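Minutes of the house meeting, Barthorpe Court
February 5, 2026, in the ground floor room, start at 18:30

**Present:** Mārtiņš Sepp (chair), Laimutė Sproģis, Tõnu Rätsep, Wian Nkuna, Kyrylo Dovhaniuk (minutes)

**Apologies:** the owner of flat 11, who sent her vote in writing

## 1. Minutes of the October meeting

The minutes were read and accepted with one correction. In point 4 it was written that Tõnu agreed to paint the back door. Tõnu said that he agreed only to ask for the price of painting. The text is changed.

## 2. Water bill

Mārtiņš presented the bill for the last period. The sum is 1,373 euros for the whole house, and the sum of the flat meters is lower than the main meter. The difference is nearly 90 euros. Wian asked if the main meter can be wrong. Mārtiņš has written to the water company and they will send a person to look, but the date is not yet given.

Laimutė reminded that two flats did not send their readings in time and the office has used an estimate for them. It was discussed for a long time if this explains all of the difference. Wian thinks yes, Tõnu thinks no.

Decided: all flats send the readings to Laimutė on the last day of the month, also when the owner is away. The difference is not divided between flats until the meter is checked.

## 3. Stairs and lights

The light on the third floor goes off too early. Persons with shopping bags must stand in the dark and look for the switch. Kyrylo asked the electrician from Drorix, who can set a longer time on the switches on all floors for 200 euros. Tõnu said that this is much money for turning a small screw. It was voted: four for, one against. Kyrylo will order the work.

The handrail between the first and second floor is loose again. Wian has the right screws at home and will do it without cost. The meeting thanked him.

## 4. Bicycles

There are bicycles in the cellar corridor which have not moved for more than one year. Laimutė will put a paper label on each of them. Bicycles that still have the label at the end of April will be given to the repair shop Dretier, which takes them for parts. Owners can remove the label themselves, it is enough.

Wian asked that child bicycles can stay under the stairs. No objections.

## 5. Guest flat

The guest flat had good use in the winter. The income was 315 euros and it goes to the repair fund as before. Laimutė keeps the booking list, and asks that guests return the key to her and do not leave it in the mailbox.

The paper with house rules in the flat is old and still has the phone number of the former manager. Laimutė will write a new one, with a short part on the bathroom and how to use the electronic toilet. 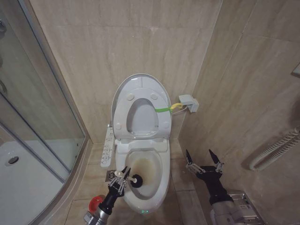
## 6. Other matters

- The café Bite at the corner asks if it may put two tables near our wall in summer. The meeting agrees if the tables are taken in by 21:00. Mārtiņš will answer them.
- Tõnu asked who has the long ladder. Wian has it and will bring it back to the cellar.
- Next meeting will be after the meter check. Mārtiņš will send the date by e-mail.

The meeting was closed at 20:10.

Minutes written by Kyrylo Dovhaniuk, checked by Mārtiņš Sepp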